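Search this site Go

Sial workstation tower, bare-bones refurb. Bought used from Stunville for 270, 17 April 2026

Short version: good box, annoying paperwork. Mine came with a CPU in the socket, no cooler, no memory. Listing said so, fine. Eight slots, four each side of the socket, so plenty of room to grow. Side panel comes off quick and it lies flat while you work, wich I liked a lot.

Board is dark green, clean enough. Coin cell is easy to reach. One blue PCIe slot, one black next to it, NVIDIA card already in.

Gripes. Manual is a two page PDF, doesnt say what order to fill the slots. Shipping took forever. Fans are loud, up to 400 more for the memory I want, so budget for that.

Still need a cooler, looking at the Florkident one. Would buy again at this price. Not at 600, no way. Four stars, will update once its running.

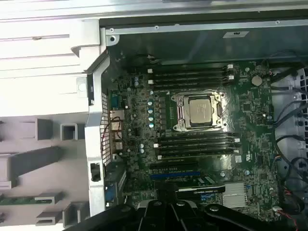
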